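Home | News | Projects | Tooling | Events | Archive

Plistora planner 2: collision checking moves off the main thread
Tooling | 4 comments | 11 shares

The June release of Plistora, the motion planning stack maintained by the Pumcombe group, separates collision checking from trajectory optimisation. Both previously ran in the same loop, and a slow mesh query would hold up the optimiser until it returned. Queries now go to a worker pool and the optimiser carries on with the last valid distance field.

Development was done against the two-arm kitchen scene, which most readers will know from the regression suite. The dish rack is the expensive object in it. Thin wire geometry does not decompose well into convex parts, and the old importer produced 3708 hulls for the rack alone. The microwave, by comparison, is a box with a handle and two knobs.

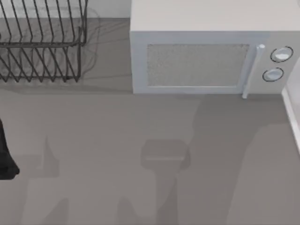 Kitchen scene in simulation: wire dish rack, microwave and shadows of the arms on the counter.

The new importer fits capsules along each wire and merges neighbours where the gap between them is narrower than the fingertip. The rack comes down to 700 primitives. Slots wide enough to take a plate stay open, and the merge threshold can be set per object in the scene file. Anyone who has tuned clearances by hand against the old hulls should expect to redo that work, as the capsules sit closer to the wire surface.

Mwajuma Mosoti, who wrote the worker pool, reports a median planning time of 28 milliseconds for single-arm reaches to the microwave handle. Two-arm plans are slower and she has not published a figure for them yet. The remaining cost is in arm-to-arm checks, which are still evaluated pairwise for every link.

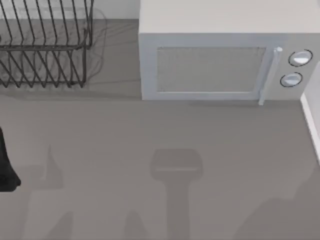 Perception has changed less. The segmentation module, Enache, still runs on rendered colour frames and hands object masks to the planner. Its known weakness is shadow. A soft-edged arm shadow on a plain grey counter can be labelled as a flat obstacle, and the planner will then route around nothing at all. The release adds a consistency test: a mask with no matching height in the depth buffer is dropped before it reaches the distance field. The test is on by default. It can be disabled with the flag shadow_reject in the perception config, and should be if you are working with thin mats or trays, which it will also discard.

Light direction is now randomised at episode reset, and the seed is written to the log. Earlier logs did not record it, so runs from before this release can't be reproduced exactly if lighting randomisation was turned on locally.

Two issues remain open. The handle on the microwave is imported as part of the door mesh and cannot be given its own friction value without editing the asset. The joint limit monitor also reports a spurious warning on the first step after a reset; it clears on the next step and has no effect on the plan.

Florkivus users should hold off upgrading. The bridge package still expects synchronous collision results and will time out against the worker pool. A patched bridge is in review. Questions can be brought to the tooling call on Wednesday, or left in the comments.

4 comments | Share this item

Related items
Capsule fitting for thin geometry: importer notes
Enache mask format, revised
Florkivus bridge: status and workarounds
Writing a scene file from scratch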